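Anyone who takes on old military gear, even a field telephone or a Postow ammo tin full of mystery fittings, learns the same lesson in the first week. The army painted everything, then painted it again.

**Stripping.** Scrape a test patch before you commit. Under the green on my Mikkelsen range-finder case there was sand, and under the sand more green, so I left it alone and called it patina. Paint that old may well have lead in it, so scrape it damp and wear a proper mask.

**Threads.** Don't assume metric. Soak stuck screws in Pliritz overnight, then try the driver. Swearing is optional but traditional. 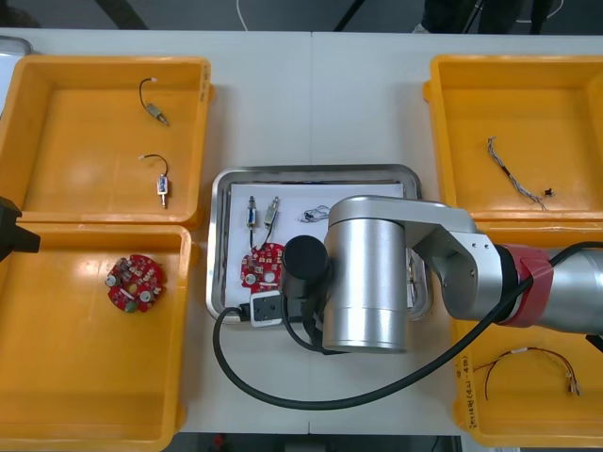

*Yellow trays around a steel one, small solenoid valves in the top left.*

**Brass and steel.** Start brass plates at 1000 grit, finish at 2000, and stop while you can still read the lettering. Steel gets a thin wipe of Clamar grease. A thick wipe gets you a grey paste with the dog's hair in it.

**Canvas.** Cool water, soft brush, no detergent. Dry it in the shade for 2 days. My first satchel went through the machine at 40 degrees and now holds one sandwich.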